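Firkley releases version 4 of its Grullach planning software, with new support for soft and folded goods

ATISTHORPE, December. Firkley, a developer of planning and perception software for robot manipulation, announces today the general release of Grullach 4. The new version adds a planner for cloth and knitwear, a rewritten labeling tool and a faster way to check recorded demonstrations before they are used for training.

Until now Grullach was used mainly with rigid objects such as boxes, bottles and trays. Customers in laundry services and in clothing returns have asked for several years for the same quality of planning on garments. A garment does not keep its shape when it is moved, and a grasp point which was correct one second ago can be wrong after the first pull. Grullach 4 therefore does not calculate one complete path at the start. It makes a short plan, looks at the fabric again, and corrects the plan while the jaws are still approaching.

The cloth planner was developed with 1073 recorded folding demonstrations, made with hand-held grippers in ordinary homes. The recordings include shirts, towels, trousers and heavy knitwear, on beds, tables and sofas. Of these, 202 were kept apart and used only for testing. 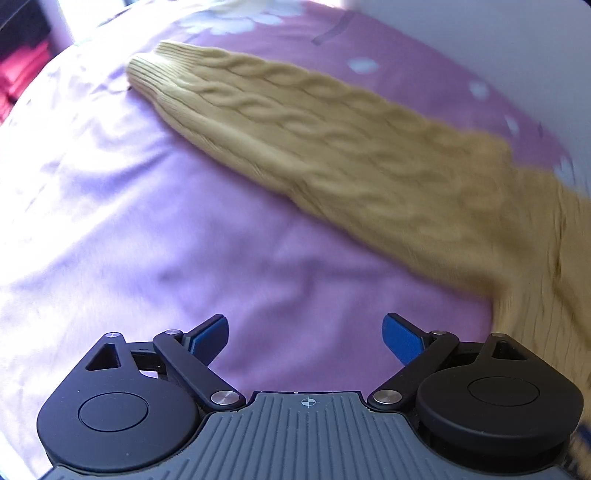
By the Firkley Press Office, Atisthorpe

A mustard-yellow cable-knit sleeve on a lilac bedsheet is a good case for the new perception module. The color separates easily from the sheet, but the twisted pattern in the middle of the sleeve gives many strong edges, and the earlier module often took such edges for the border of the garment. The new module estimates the outline and the surface pattern separately. It also marks the cuff as its own region, so the planner can choose to begin at the cuff or further along the sleeve.

With open jaws and no contact yet, the software already keeps a list of possible grasps and sorts them again with every new camera view. When part of the view is blurred by motion, the grasps in this part receive a lower score until a sharp view is available. Users can set this limit themselves in the project settings.

The labeling tool, Kasprzak, is now included in the standard license. Before, it was sold separately. Kasprzak shows the recording and the gripper opening on the same time line, and an operator can correct the start and the end of each grasp with the keyboard only. In our internal work, the checking of one batch of 345 recordings was reduced from six working days to two.

Grullach 4 reads projects from version 3 without conversion. Projects from version 2 must be opened and saved once in version 3 first. The interface for robot controllers is unchanged, and existing drivers continue to work. The cloth planner needs a graphics card; all other functions run also without it.

The update is free of charge for the almost 135 sites which have a valid maintenance contract. New customers can request a trial license for 60 days through the Firkley website. Documentation is available in English and German, and a Polish version will follow in spring.

About Firkley
Firkley develops software for the control, perception and planning of robot arms and grippers. The company has its head office in Atisthorpe and sells its products directly and through integrators.

Press contact: Firkley Press Office, Atisthorpe. Screenshots and a technical data sheet for Grullach 4 are sent on request.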